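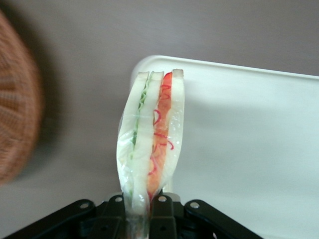
Figure 3. A wrapped sandwich seen from its cut side.

3.2 What the cut side tells the buyer

Most of the people we spoke to at the Revesville counter told us, in one way or another, that they choose a packed lunch with their eyes first and read the label afterwards, if they read it at all. We had rather expected price to come up sooner than it did. What they wanted was to see the inside, and so the cut side has come to do a good deal of the work that a label used to do. The sandwich in Figure 3 has three slices of white bread and two fillings, a thin pale green one and a thicker red-orange one, and a shopper can take all of that in through the clear film without turning the packet over. The two fillings differ in depth as well as colour, and several buyers were very fond of pointing this sort of thing out to us, usually with a remark about which layer they felt they were paying for.

We collected 182 comments in April, of which 131 mentioned the filling before anything else. Bread came up less often, though the people who cared about it cared a great deal, and one long and very enjoyable conversation was entirely about crusts. The film itself was hardly mentioned except when it had creased over the part people wanted to look at. Siliņa (the smaller of the two bakeries, and the more patient with our questions) folds its film underneath for this reason, while Busteris gathers it at one end and is quite happy with the result.

A further 15 comments concerned names. Buyers were often unsure what a red or green layer was when they saw it through plastic, and made a cheerful guess. We have kept their guesses as they were given, including the spelling, and coded them separately under the Jumix scheme set out in Section 2. Where a guess and the label disagreed, we counted the comment under the guess, as it was the guess that had led to the purchase.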